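One Bin, One Item: An Argument About Produce Bays

Most of the written guidance on small produce displays concerns color. It tells the shop owner to put red next to green, to keep orange at eye level, and to avoid two dark items side by side. I have worked on store layout for long enough to consider this advice overrated. Color gets a shopper to look at the bay. It does very little once the shopper is standing at it with a basket and a list. At that point the display has one task, to let the hand find the item and leave the rest alone, and the property that governs this is separation.

By separation I mean the degree to which each compartment holds one kind of thing. It is a dull property. It does not photograph well and it is seldom mentioned in fixture catalogs. When Inna Tkachenko and I rewrote the fitting notes for the Halau stores, we found 34 lines on lighting and signage and 3 on dividers. Two of those three concerned how to clean them.

The usual objection is that mixing is natural. Street stalls mix. Home kitchens mix. A bowl of assorted vegetables looks generous, and a strict grid of single items looks like a hardware store. Nesma Saber, who managed the Ikik branch and is a better merchandiser than I am, holds this view firmly. Her position is that a shop selling bitter melon and yard-long beans to people who grew up with them should look like the markets those people know. I accept the premise. I do not accept that it settles how the compartments should be filled. A market stall has a seller behind it who answers questions, weighs the goods and puts strays back. A self-service bay has none of these, and the divider has to do part of the seller's work.

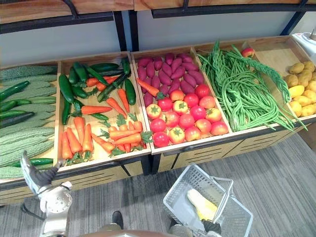
A divided bay fails in two ways, and they should be kept apart because they call for different remedies. The first is the shared bin, where two items have been given one compartment on the theory that they look different enough. The second is the stray, a single item in a bin assigned to something else. Both occur in ordinary five-bin wooden fixtures. Cucumbers behind carrots is a shared bin, and it is tolerable in that the two differ in color, shape and surface, and the carrots still carry their tops. Purple sweet potatoes behind red tomatoes is also a shared bin, and I would rate it as worse, for mechanical reasons: the dense, heavy item is at the back and the soft one is in front, so every reach for a sweet potato passes over the tomatoes. Three cucumbers among the bitter melons are strays. So is one carrot lying on the sweet potatoes, and so is a red apple at the back corner of the long beans.

Of these strays the cucumbers matter most. The apple is conspicuous and will be picked out by the next person who tidies. The carrot is conspicuous too. A cucumber among bitter melons is a green, elongated object among green, elongated objects. The skins differ plainly, ridged against smooth, but a shopper in a hurry sorts by outline first. If the two are sold at different prices, the confusion moves to the register, where it takes longer to fix.

A word on long beans, which are the hardest item in the category. They have no stable pile. Loose, they coil over each other and over the lip of the bin, and one pulled strand brings several with it. Bundling or braiding helps, provided the whole stock is bundled. A bin with some beans bundled and the remainder loose behaves like a loose bin. At Halau we specified bundles only, with a bin front 3 inches higher than its neighbors. Tkachenko thought the raised front looked clumsy. She was right, and I would specify it again.

The counterargument from space deserves a proper answer. A small shop may carry more kinds of produce than it has bins. The standard response is to share bins, and owners regard this as free. It has a cost in labor. In our own trial at the Ikik branch, we logged 200 corrections to the bay, each one being a moment when a staff member moved an item back to its place. The larger part came from shared bins, and within those from pairs arranged front and back. Pairs arranged left and right, with a thin board between them, needed correction less often. That was one store and one fixture, so I claim no general law. It does suggest that when sharing cannot be avoided, the split should run from the front lip to the back panel, so that both items can be reached without crossing the other.

Use of the upper shelf follows from the same reasoning. Where a fixture has a shelf on posts above the bins, it is commonly given over to decoration or left bare. Light, low-volume items could go there in shallow trays, which would relieve one shared bin below. Saber's objection is that shorter customers cannot reach it. The objection is sound for anything deep or heavy, and less so for a shallow tray set at the front edge.

Fixture makers could help. The Intarasuk bay we fitted at Halau had fixed partitions, well made and impossible to move. The Tistham unit we tried afterward had slotted rails and a divider that lifted out with one hand, and staff changed the widths without being asked. I would accept plainer wood and a thinner shelf in exchange for that feature. Buyers tend to compare finish and price per foot of run, and the partition is listed under accessories. It belongs on the first page of the specification, with the width range stated.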